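Late Closing on the Mouse Task: Fault Report
Group project, second-year robotics. Submitted 11/25/22
Tamara Rusu, Benjie Cabrera, Aishwarya Venkataraman
Supervisor: Aurel Marinescu

1. What the project was meant to do

Our group was given the tabletop part of the Namulora project. The aim was to teach the lab arm to pick up a computer mouse and put it down on a mouse pad, using demonstrations recorded by hand. We carried the hand-held gripper to different tables in the building and did the task ourselves, then trained a policy on the recordings and ran it on the arm in the Cilen lab. The arm has the same fingers and the same camera position as the hand-held tool.

We recorded 300 demonstrations. The opening of the fingers was logged on a small board in the handle, and the video was saved separately. A script written by last year's group joined the two files afterwards.

2. The fault

The first runs on the arm looked fine from a distance. It moved to the mouse, lowered, and stopped in the right place. Then it began to lift before the fingers had closed. In most runs it came up empty. In run 12 the fingers closed while the arm was already moving, caught the mouse by one side and pushed it hard against the edge of the test table. The arm did not stop by itself. Benjie pressed the emergency stop. The mouse casing cracked and one of the finger mounts on the arm was bent. Benjie was standing outside the taped line and was not hurt, but Tamara had been leaning over the table to reset the mouse only a moment earlier, and the arm had been enabled while she did it.

We treat these as two separate problems: the late closing, and the fact that a person was within reach of an enabled arm.

3. Looking for the cause

We started with the hardware because it was the easiest to check. The finger motor closed at the correct speed when we sent it commands by hand. Swapping the power supply made no difference. We then suspected the network, as the lab shares a switch with the Nedelcu group next door, so we ran the arm in the evening with their machines off. The fault stayed exactly the same.

Aishwarya then played back the training recordings with the finger opening drawn as a line under the video. In a good recording the line drops as the fingers touch the mouse. In 79 of our recordings the line dropped after the mouse had already left the table. The policy had learned from a mixture of correct and late recordings, and it copied both.

All the late recordings came from the sessions where the tool had been switched on for a long time before we began. The board in the handle sets its clock once, at start-up, and then drifts. The joining script assumes that both clocks agree for the whole session. Last year's group restarted the tool between short sessions, so they would never have met this. There was a note about restarting in their handover file, under "battery", and we had not read that section.

4. What we changed

The script now lines up the two files using a short open-and-close of the fingers at the start and end of each recording. If the two offsets do not match, the recording is rejected and a message is printed. Mircea Lazăr, the lab technician, helped us set the board to correct its clock every 4 minutes as well.

We removed the late recordings from the training set and are recording replacements. We did not try to shift the old ones into place, because they had no closing movement at the end to measure against.

On the arm, lifting is now blocked until the measured finger opening stops changing. There is also a force limit, which should have been set from the start. It was left at the Ullport default after the January service and none of us checked it.

5. Safety

The resetting of objects is now done with the arm disabled and the key taken out. The person resetting holds the key. We lose a little time on every run, and Tamara has asked that this stays in place for next year's groups too.

Dr Marinescu asked us to write down that the emergency stop was the only thing that worked as intended in run 12. The risk form had listed "arm moves unexpectedly" but gave no action for it apart from "stand clear". We have rewritten that part and attached the new form.

6. Work still to do

The replacement recordings are being made on several surfaces, including the round wooden table in the atrium, where the light through the glass roof is bright and the varnish reflects it. Each one begins with the gripper being opened and closed, before the mouse is picked up and moved to the pad. Retraining will start once the new script has accepted the full set, and the bent mount on the arm has to be replaced before any further runs.

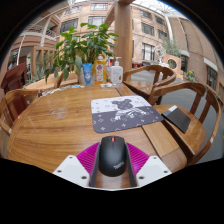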